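Coltmont takes in old desktop computers from offices and schools, strips out the parts that are still worth having and sends the rest for metal recovery. We started with 2 benches in a unit behind the Bornent depot, and Gus Baptiste and Imani Nguyen-Tran still run the workshop between them.

## What we do with a tower

A case goes on its side on the slatted bench and the side panel comes off first. Memory, processors, expansion cards and drives are sorted separately. Power supplies stay whole and go to Edgars Paju for testing. We don't cut cables if they can be unplugged. 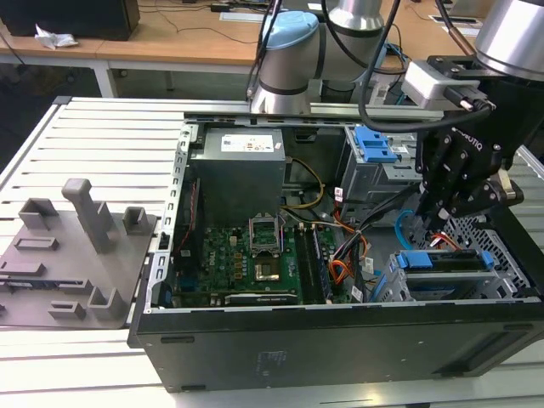
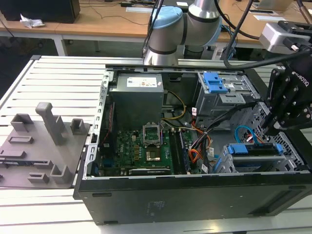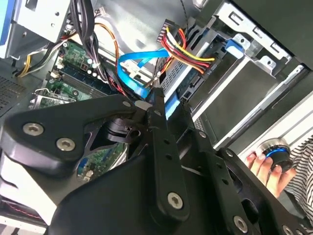 Open desktop cases, with the green motherboard and the wiring still in place.

## What happens to the parts

Working parts are listed in our Voteo catalogue, which had 961 lines in it at the last stock check. Boards that fail go in the crates by the loading door and leave when a pallet is full. Hard drives are wiped or shredded, and the owner gets a certificate either way.

## Sending us equipment

We collect loads of up to 200 machines. Smaller lots can be dropped off between 8 am and 4 pm. Please take out any discs and remove asset stickers if you need them for your own records. Amos Szabo handles bookings.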